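When the mouse task stopped working

Monday, June 7, 2021

Madhu and I lost most of last week to a fault in Terkero, our pick-and-place project, so I'm writing it up while I still remember the order of things. The job is simple on paper. Close the two fingers on an object on the blue desk, lift it, put it down on the round mat or beside it, let go. We do it with a computer mouse and with a couple of rounded cylinders.

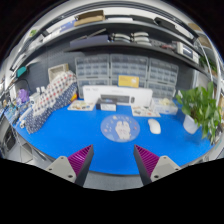
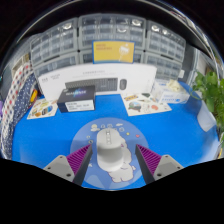
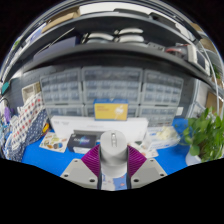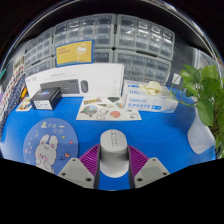 Same desk and same purple ribbed pads in all four.

What went wrong

The policy had been fine in December. Last week it began closing early on the mouse, with the tips still short of it, then lifting nothing and carrying on as if it had a grip. On the cylinders it squeezed well past what was needed. We stopped the arm by hand twice, and after the second time I turned the force limit down and left it down.

We ran 131 trials with the mouse and 42 of them failed. I blamed the pads first and swapped them, which changed nothing. Then I blamed the lighting and wasted a whole afternoon on that.

What it was

Girish Gautam found it on Thursday. The finger width was being logged against the wrong clock, so every reading reached the recorder 89 milliseconds behind the picture. A small lag, but enough that the policy learned to close at the wrong moment. It had got into 909 recordings before anyone looked at the timestamps.

What we changed

The recorder now refuses to start if the two clocks disagree. There's also a check after closing - if the fingers meet with nothing between them, the arm stops and waits for a person. The old recordings are being realigned, and any that can't be will go in the bin.

I still want a proper stop button on the left side of the desk, where I usually stand. Madhu has ordered one.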